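Ticket: Label printer at Desk 9 prints everything upside down, then not at all
Opened by: Saturnino Cabello, Goma shipping desk
Priority: High (mine), Low (assigned by the system)
Status: Closed, grudgingly

Original report
The Grellska label printer has started printing addresses upside down. I know you can turn the box around. I turned the box around for two days. This morning it moved on to printing one good label followed by 3 blank ones, and we have 300 parcels waiting for the Vandum pickup.

Reply from support, Wednesday, September 4, 2024
Hi Saturnino, please turn the printer off and on again, then tell us which driver is installed.

Saturnino
Off and on, done. It beeped at me, which it never used to do. Driver is whatever came up when I clicked "recommended." I was not told who was doing the recommending.

Support
The recommended driver is for the wide model. Remove it, restart the computer and install the narrow one from the shared folder. Set label rotation to 0 and media type to "gap," not "continuous." Please also attach any pictures you have.

Saturnino
Attached.

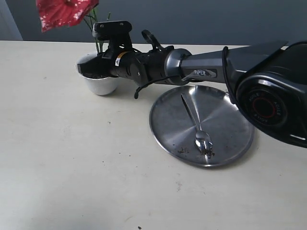
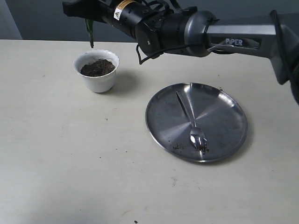
Attachments: arm over the table, both pictures

Saturnino
Narrow driver is in. Rotation is 0. Addresses now come out the right way up, so that's half my complaint gone. Still getting blanks between labels. Media type keeps going back to "continuous" when I close the window. I've set it four times and it has agreed with me four times.

Support
That setting has to be saved on the printer as well as the computer. Hold the feed button until it blinks twice, let go, and let it run its own calibration. It will waste a few labels. What roll are you using?

Saturnino
Babić, the 70 mm ones. The old rolls ran out and purchasing found these cheaper. It wasted a whole arm's length and then stopped with a red light.

Support
Babić rolls have a narrower gap than the old stock. Lower the gap sensor setting by one step and calibrate again.

Saturnino
One step did nothing. Two steps did it. Printed a full batch with no blanks and the light is green. It still beeps.

Support
The beep is on by default in the new driver. Preferences, Sounds, untick "Notify when ready."

Saturnino
Unticked. It beeped to confirm. You can close this.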